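ok so I've become a person with a small red drum and I have a lot to say about it, sorry in advance

Found it on Atholm in February, listed for 35 with "some wear." Talked them down 9 bucks by asking nicely. First time that's ever worked for me!

The sticks are what I want to talk about though. I figured they'd be junk, and then I spent a whole evening just rolling one back and forth under my palm

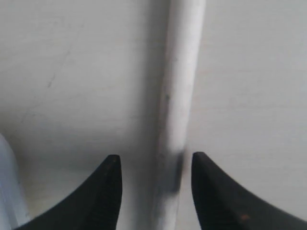 and now I have opinions about sticks. My teacher Kaisu Väisänen says everyone goes through this phase and most of us come out the other side with 300 pairs in a closet. I have a very small closet.

Her homework for me is dull and I love it. Set the metronome to 60, right hand only, let the stick drop and get out of its way. Then left hand (my left hand is a disaster — it's like it belongs to a much sleepier person)

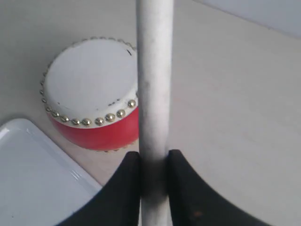 Somebody asked about the marks on the head. I'm leaving them! It's a drum, people hit it. I did wipe down the studs with a dry cloth and I could look at that row of shiny little domes all day

Also yes, I keep a tray out. Sticks roll. They roll off tables and under couches at eleven at night when you have downstairs neighbors 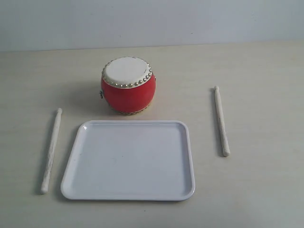 Photo: me / drum via Atholm

So that's the whole setup. Red drum, two sticks, white tray. If anyone has a favorite practice pad for apartment people please tell me, my neighbors have been saints so far and I'd like to keep it that way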